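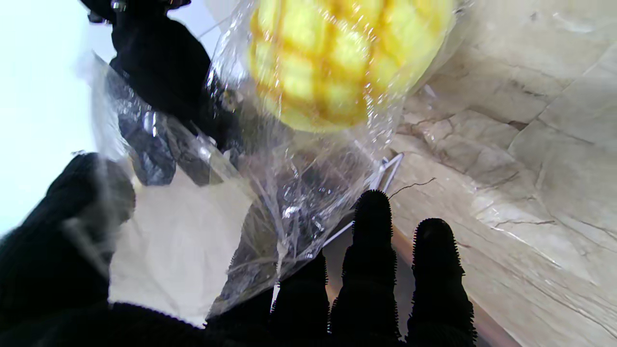
## 第三讲　袋装食品的抓取示范怎么采集

课程：机器人学习实践。讲义整理：Jacqueline Gilbert。中文是我的第二语言，如果有的句子读起来不顺，请在课后告诉我，我会修改。

上一讲我们讨论了硬物体：杯子、方盒、木块。这一讲讨论带包装袋的软物体。开头的画面来自腕部相机，手指捏住的是塑料袋收窄的那一段，面包本身在上面，没有被手指碰到。请同学们先记住这个抓法，后面会多次提到它，我们叫它“袋颈抓取”。

### 3.1 为什么选面包

在 Treritora 项目里，我们希望策略学会整理货架和台面上的食品。面包有三个困难。

1. 它很轻，关节电流几乎没有变化，所以不能只靠力的信号判断有没有抓住。
2. 它怕压。菠萝包、蜜瓜包一类的面包，表面有一层格子状的酥皮，受力以后容易碎。碎了的面包不能再用于示范，因为外观已经和别的样本不同。
3. 袋子是透明的。透明薄膜会反光，会起皱，后面的东西也会透过来，但是形状是变形的。

第三点对视觉模型影响最大。大家再看一次开头的画面：薄膜的褶皱上有很多白色的尖锐反光，面包的格子上也有高光。如果只用亮度来找物体边缘，得到的边缘大部分属于反光，不属于面包。深度相机在这样的表面上也常常给出空洞，所以本课程的基线模型只使用彩色图像和关节状态。

### 3.2 示范的单位

我们把一次完整的操作叫做一“条”示范（episode）。一条示范从手离开初始位置开始，到物体放下、手回到初始位置结束。目前 Nemelum 数据集的袋装食品部分有 2,475 条，其中 733 条是袋颈抓取，其余是托底抓取和两手配合。

很多同学问：数量是不是越多越好？我的回答是，先看分布，再看数量。假如每一条都从同一个角度、同一种褶皱开始，模型会把褶皱的样子记住，而没有学会找袋颈。因此每一条之前，袋子都要重新放。

### 3.3 操作步骤

下面的步骤由 Kirsty Hinds 编写，我翻译并补充了一些说明。

1. 检查手套。抓取用的手指套着黑色、表面有小凸起的手套。如果凸起磨平，要更换，并且在记录表里写“换手套”。
2. 检查腕部相机的镜头。手套的纤维有时会粘在镜头边上。
3. 把袋装面包放到工作面上。放法从卡片里随机抽取：袋口朝向操作者，背向操作者，或者朝左、朝右。
4. 用手轻轻揉一下袋子的上半部分，让褶皱改变。不要揉面包。
5. 操作者戴好遥操作设备，确认左右手都在初始位置，然后开始录制。
6. 接近袋颈。手指张开的宽度应该大于袋颈，但是不需要张到最大。张得太大时，旁边的手指会碰到架子或别的物品。
7. 捏住，停顿一下，再提起。停顿很重要，它给模型一个清楚的状态变化。
8. 移动到目标位置。移动时手腕保持平稳，避免面包在袋子里来回摆动。
9. 放下时，先让面包接触台面，再松开手指。
10. 手回到初始位置，停止录制，填写标签。

每个操作者连续采集不超过 6 条，之后休息。疲劳的操作者会走捷径，轨迹会变得很像，这在数据里可以看出来。

### 3.4 标签

每条示范要填以下几项：

| 项目 | 可以填的内容 |
|---|---|
| 抓法 | 袋颈 / 托底 / 两手 |
| 结果 | 成功 / 滑落 / 重抓后成功 / 放弃 |
| 面包状态 | 完整 / 有碎屑 / 破损 |
| 袋口方向 | 前 / 后 / 左 / 右 |
| 备注 | 自由填写 |

“重抓后成功”不要写成“成功”。训练时这两类会分开使用。重抓的示范包含从错误中恢复的动作，对于长任务很有价值，但是如果混在一起，模型有时会在没有必要的时候松手再抓。

滑落的示范也请保留，不要删除。我们训练一个小的判别器，用来估计当前抓取是否稳定，它需要失败的例子。

### 3.5 遮挡

腕部相机离手指很近，所以手指会挡住一部分视野，最近的手指还会失焦。初学者看到这样的画面，常常想移动相机。请不要移动。相机和手的相对位置一旦改变，以前的数据就不能直接和新数据一起训练。

遮挡也不完全是坏事。手指出现在画面里，模型可以学习手指和袋颈之间的相对位置。在 Coste 实验台上，我们比较过裁掉手指区域和保留手指区域两种输入。裁掉以后，接近阶段差别不大，捏合阶段明显变差，手经常在袋颈旁边合上。

另一个情况是深色物体互相重叠。黑色手套和背后的黑色物体放在一起时，轮廓很难分开，隔着薄膜看更是这样。做分割标注的同学遇到这种区域，请使用“不确定”类别，不要猜。

### 3.6 背景和台面

台面的纹理也会进入训练数据。带有大理石花纹的表面有很多细的深色线条，早期的一个模型把这种线条当成了袋子的褶皱。后来我们规定，同一种袋装物体至少要在 2 种不同花纹的表面上采集。Clillville 分部使用的是单色台面，他们的数据可以作为补充，但是测试集不要只从那里选。

光线方面，强光从一侧照过来时，反光集中在褶皱上。我们不要求避免强光，只要求在备注里写明光的方向。

### 3.7 课后练习

- 从共享目录中选择一条滑落的示范和一条成功的示范，逐帧比较手指合上之前的阶段，写出你认为最早可以看出差别的时刻。
- 设计一种新的放置卡片，使袋颈在开始时被面包压住一部分。说明操作者应该怎样处理。
- 阅读 3.4 的标签表。如果面包没有破，但是袋子撕开了，应该怎么填？请提出修改表格的建议。

练习请在星期六之前交给 Kirsty Hinds，手写或者打印都可以。下一讲需要用到第一题的结果，请自己留一份。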